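Tretum table-service unit, five months in

I run the lunch room for an office building, 75 seats, and we've had the Tretum since January. I wanted to wait before writing anything because the first few weeks with any new equipment are a mess (our dish machine took longer to settle in than this did!).

What it does for us is plates. Fruit plates, dessert plates, the small stuff that used to eat up whoever was on the early shift. It stands at a table and works with two hands, and it's slow. If you're picturing a line cook, forget it. Fine for us, since prep starts at 8 and the rush comes way later.

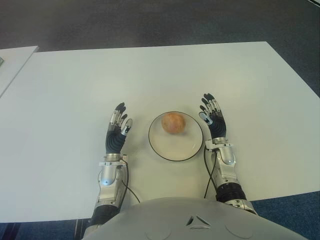 My crew was nervous, and I don't blame them. Management put in writing that no hours would be cut, and so far that's held. The early person now does ordering and talks to people at the counter, which two of them love and one really doesn't. She liked the quiet mornings with the plates and I feel bad about that. We gave her Wednesday setup back, by hand, and I'd tell any manager to ask around before handing off a task like we did.

Gripes: the manual is awful, Ernness (our dealer) takes forever to call back, and flat plates go better than deep bowls, so we bought 50 new ones. Training was one afternoon and should've been two. We also looked at the Nemness, which was cheaper, but the demo at Khương's showroom kept stalling and I lost patience.

Would I get it again? Yeah, for a place our size with a slow morning. If your kitchen is slammed from open to close I'd hold off. 4 stars, minus one for the manual.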